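July 2021
Posted by the Ploltik workshop, Naltadgate

Do you like sorting things? I mean really like it – the kind of person who tidies a friend's cutlery drawer while the kettle boils? Then please read on, because I'm looking for people to come and spend a morning with us putting household bits and pieces where they belong, and I'd love it to be you.

I run the sorting and packing sessions at Ploltik. We're a small outfit on the first floor of the old Lytvynenko building in Naltadgate (the door next to the key cutter, not the big blue one, which belongs to the dentist). We look at how people handle everyday containers at home: bottles, tubs, trays, boxes, all the stuff that ends up under your sink. What do you pick up first? Do you stand things up or lay them down? Do you group by colour or by size, or do you have some system of your own that drives the rest of your household mad? All of it is interesting to us, and there's no wrong way to do it.

We ran a first round in June with 19 people and it was a very jolly few weeks. Now we need 27 more for the second round. You don't need any experience. You do need to be over 18 and comfortable standing at a table for up to an hour at a stretch, though there's a stool if you want one, and plenty of breaks. Left-handers, please do get in touch, we had hardly any last time!

A session goes like this. You arrive, have a cup of tea, sign the form. Then there are four short tasks at the table, each with a different mix of things to put away, and a chat with me at the end. Allow two and a half hours all in. You'll get a Ziveo shopping voucher on the day and we'll pay your bus fare if you keep the ticket. There is free parking on the far side of the market, 300 metres from us, but it fills up early.

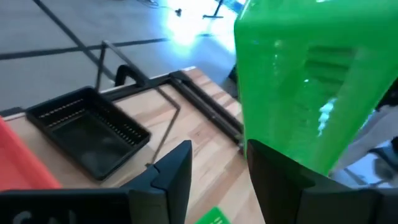
The sorting table at Ploltik, with a black tray and a green plastic object.

Nothing we use is heavy and there's no glass. Wear whatever you like, but long floaty sleeves do get in the way, and if you've got a big ring or a chunky watch you may want to leave it at home. We're up one flight of stairs and there is a lift, a bit slow but it works. Do tell me beforehand if you need a lower table, as I'll have to bring one in from next door.

To put your name down, pop into reception at Ploltik or ring and ask for the sorting sessions. Leave a number, say whether mornings or afternoons suit you, and tell me which hand you write with. If you came in June I'm afraid you can't take part again this time, but do send your sister. I'll ring everyone back, even if the places have gone, and keep a reserve list for dropouts.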